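Wooden coat rack vs hooks on the wall, talk me into or out of it

asby_attic
Okay so I finally gave up on the chair pile!! Every November our coats come out and every November they end up on the nearest chair, and I've decided this is the year we hang things up like grown adults. I'm in love with the pole kind of rack, plain wood with round pegs. My other half wants a row of hooks by the door. Anybody live with a pole one and a really heavy jacket?

Trostar
Yes, and I love mine. Orangey brown wood, fat round pegs, a big winter jacket goes on in one second.
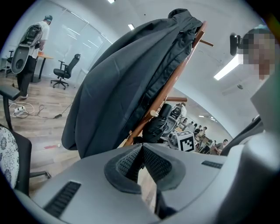
The dark gray jacket on the wooden rack.

I used to have those skinny metal hooks and they left a point in the shoulders of everything. Round pegs are so much kinder, and the wood warms up a room too.

flaltirard700
Gonna disagree with Trostar a little. Lovely rack, but look how bunched up that jacket is! A peg is fine for an hour. For the whole winter I want a proper wide hanger, especially with a zipper that long. Mine went wavy from hanging crooked.

Trostar
Fair, but I'm wearing it every day, it never gets the chance to go wavy :)

Niall Mowat
Hooks person checking in. Screwed into a stud they'll hold anything, and you get your floor back. My old pole rack went over every time my daughter threw her school bag at it.

anong_phetsri
Niall, put the heavy stuff on opposite sides! We have four people's coats on ours and it stands like a rock. Low pegs are great for kids too, mine started hanging up their own things the week we got it.

asby_attic
Ooh, low pegs, I hadn't thought of that. Going to look at one Wednesday after work. Does anyone oil theirs or do you leave it alone?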